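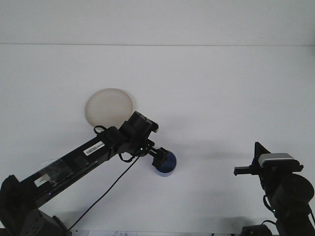 Stop blaming the retry loop, one reader wrote under my last column, the loop did what it was told. I have had that remark open in a tab for two weeks. It is correct, and it is the reason I think most fault reports for two-arm cells are written backward.

The log in question comes from the Jarkport cell, a tabletop setup with a plate, a cup and two arms running the Livari controller. Over 1577 cycles it recorded 1491 clean placements and 42 placements that needed a second grasp. In 11 cycles an arm kept closing on an object after the current limit had been reached. The rest were operator stops. The incident report deals with the 11 and files the 42 under normal operation. I would have done it the other way around.

A grasp that continues past the current limit is easy to find. The servo heats up, the controller raises a flag, and someone reads the flag. The second grasps raise nothing. The controller opens the jaws, moves back, closes again and writes "success." In the raw current traces, all 11 overruns came after a retry in the same cycle. The first grasp had shifted the cup, the planner kept the old position, and the second grasp closed on the rim at an angle the force model had never been tuned for.

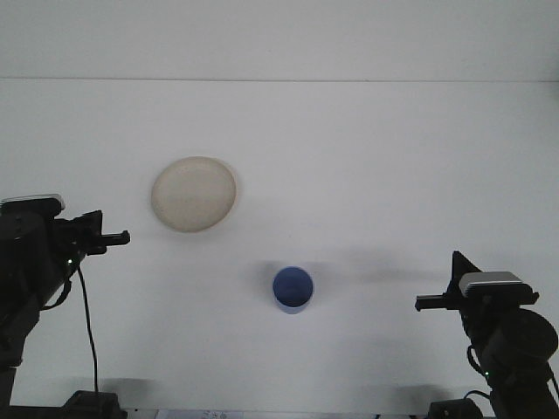 Plate and cup on the table, with one arm at each side.

The fix that shipped was a lower current limit. It is a reasonable patch and I would leave it in. It also hides the cause, in that a weaker grip on a badly located cup now ends in a drop, and a drop on this cell is scored as a task error and left out of the safety log. The Buzatu review counts only safety entries. On paper the cell will look better by April.

Cables deserve a paragraph too. On a small arm with external wiring, the slack has to go somewhere, and a loop that is harmless in one pose can drag on the table in another. The report has no line for cable position at the time of the fault. I do not claim the cables caused anything at Jarkport. I claim that the report could not show it if they had.

My proposal is dull. Every retry should be written to the same log as every fault, with the object position re-measured before the second grasp – and if it cannot be re-measured, the arm should stop and hold. Skurnureck's draft procedure already asks for this on single-arm cells. Extending it to two arms costs some cycle time and a longer log file.

The usual objection is that operators will drown in entries. Forty-two lines in 1577 cycles can be read before lunch.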